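Skurkside linen works, open afternoon

The Skurkside works launders and finishes flat linen for hotels, clinics and a few restaurants on the Tirkholm side of the river. It opens to visitors on one afternoon in August. I went mainly for the finishing floor, having spent most of last year trying to trace why our own table linen comes back with creases set in the wrong place.

The route follows the work. Soiled linen comes in by the rear dock and is sorted by fibre and colour before anything is weighed. White cotton is washed at 70 degrees and dyed cotton at 40. Blends go with the dyed goods unless the customer's sheet says otherwise. The load weight is written on a card which stays with the batch until dispatch, and the one I was allowed to read gave 2,918 kg as the running total for the shift.

The washroom was loud and the commentary was hard to follow. What I did catch concerned rinse water, which is recovered from the last stage and used for the first stage of the next load. The hardness is checked at the start of each shift. I asked about softener on napkins and was told they leave it out, as it reduces absorbency and makes the cloth slide when stacked.

Ironing takes up the middle of the building. Sheets are fed damp, leading edge square to the roller, and a sheet fed at a slant comes out with a diagonal crease that has to be damped again to remove. Smaller pieces are pressed separately. The pressing pads are covered in a replaceable cloth named Salian on the stores list — a plain, close weave, from the offcut I handled. I did not see one being changed.

Folding standards are kept in a ring binder known as the Skarkmont sheets, after the hotel group that first asked for them. Each item has a page showing the order of folds, the finished size and which face ends up outside. Tolerance on a napkin is 6 mm between edges. Fitted sheets have their own section, heavily corrected in pencil.

Parking is on the road side only and the stairs to the gallery are steep. Tea was served in the canteen, where the queue was long enough that I skipped it and went back round the finishing floor.

Small coloured pieces are the awkward case in folding, because an old crease shows on dyed cloth and tends to draw the new fold towards it. The usual advice is to flatten the piece fully and set the corners before making any fold. On the pale tabletop I could compare this with a teal piece part-way arranged: the upper portion lay flat to a pointed corner, with a lighter fold line down its left side, while the lower left edge was bunched. By the binder's method that edge should be drawn out first — I shall try the same order on our own napkins.
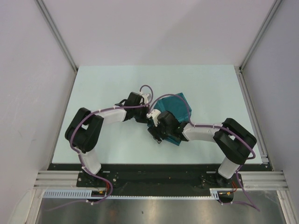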